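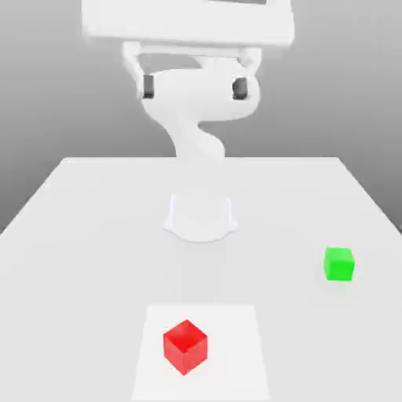 Sim view, white arm up out of the way, red cube on the mat, green one still out on the right.

Sun 24 April

Open day at Orkumstead, and I'm writing this with my shoes off. We had the cube demo up on the big monitor by the door and the Navickas people had the bench opposite, so there was a lot of shouting over each other until lunch.

The idea was simple enough for visitors: two cubes, one mat, you pick a colour and the arm goes for it. Children got it straight away. Grown-ups mostly wanted to know if it was "real", and I must have said "it's a simulation, the same code drives the proper arm" so many times that I started hearing it in my sleep (I did nod off in the van). One lad asked why the table had no legs and I had no answer for him at all!

Things to sort out before we do this again:

Cliltus crashed once, just after two, on seed 1408. Restarted it and it ran fine, but I'd like someone to try that seed again on the lab machine. Log is in the open day folder.

White mat on a white table is hard going on a projector. I could see it on my laptop, but people at the back kept asking where the target was. Let's make it blue, or at least give it a border.

The reset button is far too near the start button. A very small girl found this out 4 times running and was delighted with herself.

Sign-in sheet says 254 visitors, which beats last time -- though Navickas had free biscuits, so I'm not claiming them all for us.

Pasevura want the same demo at their place, probably later in April. I said yes in principle -- need to check we can borrow the monitor. The long cable is still under the desk at Orkumstead, by the way. I'll ring them tomorrow.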